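Ruton tool library opens its doors, and I've already joined

Well, it's happened at last! After most of a year of posters in the chip shop window and a lot of hopeful talk at the bus stop, Ruton has its own tool library. It opened this month in the old Ragnarsson shoe shop on Billdale Road, and I went along on the first morning to have a nose round and see whether it was worth the fuss.

If you've not come across one before, it works just like borrowing books, only you come home with a hedge trimmer. You pay 18 pounds for the year, show something with your address on it, and you can take up to six things at a time for a week. There are 563 items on the list so far, nearly all of them given by people round here clearing out sheds and garages. I had a good look down it and spotted a tile cutter, two wallpaper steamers, a cider press (a cider press!) and more socket sets than I would have thought the whole town owned.

By the time I'd got my card there were 115 members signed up, and the queue was still going past the bakery. I was stood behind a couple who wanted a floor sander and had been putting off doing their hallway for years, because hiring one from Kumska for the weekend costs more than they fancied paying. They went off very pleased, though they did have to go back for the car.

The shop itself has had a good going over. The carpet's gone, the walls are cream instead of that funny brown, and the long counter from the shoe shop days is still there with a bell on it. Upstairs isn't open yet. The plan is to turn it into a mending room, where you can bring a wobbly chair or a toaster that's given up and get a hand with it, and I'm told that should be ready by October if the wiring gets signed off.

I do have a couple of grumbles. The opening hours are a bit mean for anyone with a job, 10am to 2pm most days, with one late evening until 7pm. I'd love to see a second late one. The online list is also rather slow to catch up, so the pressure washer I'd set my heart on had gone before I got there, even though my phone swore blind it was in.
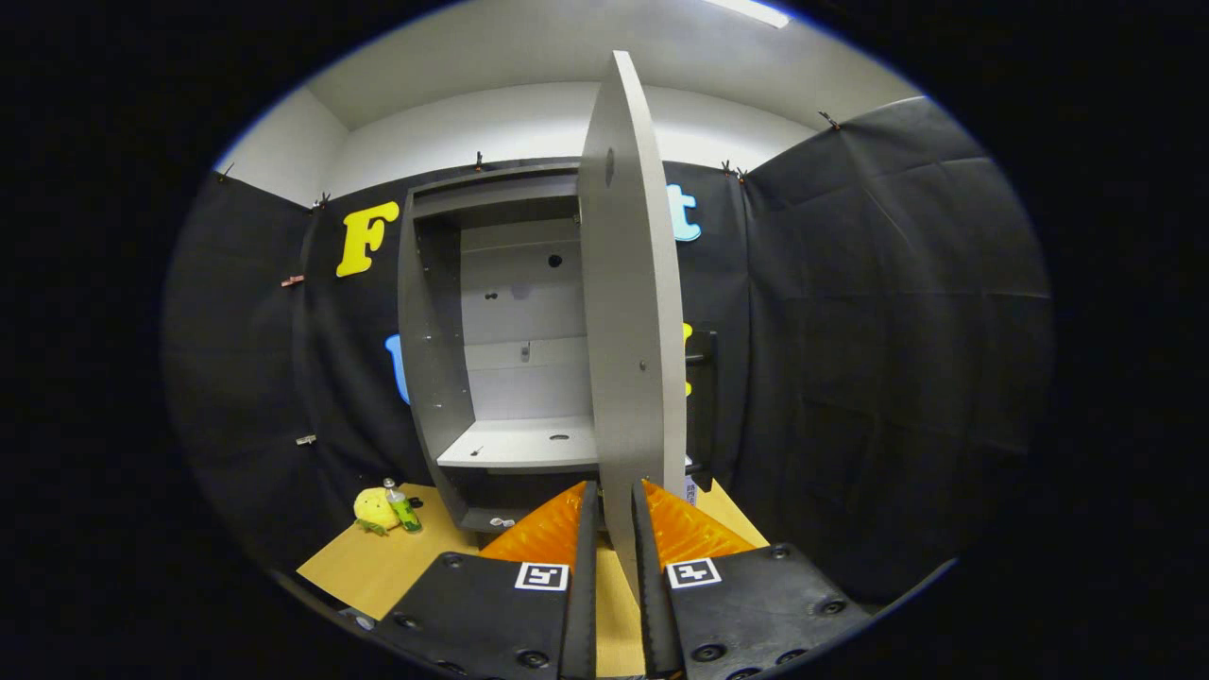
Late returns cost a pound a day, which seems fair enough to me, and anything that breaks through ordinary wear is put right at no charge. Just tell them when you hand it in, please, so that the next person doesn't find out halfway up a ladder.

They're still after a few things, mainly garden stuff. Long ladders, a decent wheelbarrow and a rotavator are top of the wanted list, and they'd rather not have any more paint rollers, thank you very much. Donations can be dropped off at the counter during opening hours, but don't leave them on the step overnight.

I came away with a jigsaw and a spirit level, and my shelves are going up this week.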